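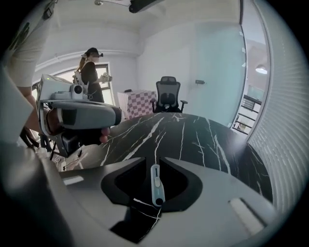

3rd May. Resealing of the round table is now overdue by my own schedule, which has it down for September and then again in spring. I read the old entries before deciding on the method. Black stone is awkward to judge, as a film of old sealer looks much the same as a good polish until the light comes in low. The top is glossy and the thin white veins branch right across it, so any haze ought to show against the black between them first. I prefer to check facing the blinds, with the slats half open, and to move my head instead of the lamp.

Water drop test after breakfast, two places: one near the rim, one at the middle. The rim drop darkened nothing in the time allowed. The middle drop left a faint outline that went after nearly 100 minutes. Conclusion for the log: the sealer is thinner in the middle, where cups get put down. Rim can be left alone this time.

Products on the shelf: Lemico stone soap, neutral, one bottle part used. Jollasia impregnator, unopened, bought on Gemma's advice. The label on the Jollasia asks for a 6 hour cure before light use and says nothing about black stone in particular. I have written to them about it. The old 3,000 grit pad is worn at one side and I would not put it on anything that shines.

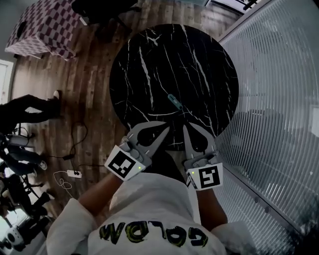 Ghassan Karaki wrote back before lunch that I should not touch the pad at all, worn or new. In his view a pad used by hand on dark marble leaves a patch duller than the rest, and then the whole top has to be done to match it. He would wash, dry overnight, seal once and buff with a dry cotton cloth. He also thinks the middle drop proves very little, and wants it repeated on a vein and off a vein.

Fair point about the veins. I have added it to the sheet as test three. The overnight drying I had down as two hours, copied from the Hebden notes, but those were for a honed slate worktop and I should not have carried the figure across.

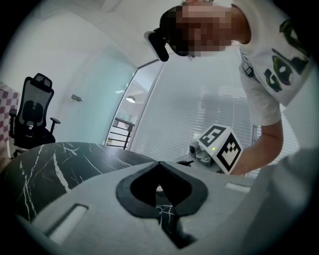 The revised order is therefore: wash with the soap at low strength, rinse twice, leave until morning, repeat the drop test, then one thin coat worked inwards from the rim. Excess off before it goes tacky. Dry cotton after that — no pad. The wooden floor needs a sheet put down first, as I have no idea what the impregnator does to floorboards and do not want to learn it this way.

Still to buy: cotton cloths, masking film. Tracey has the good dropper and I must ask for it back.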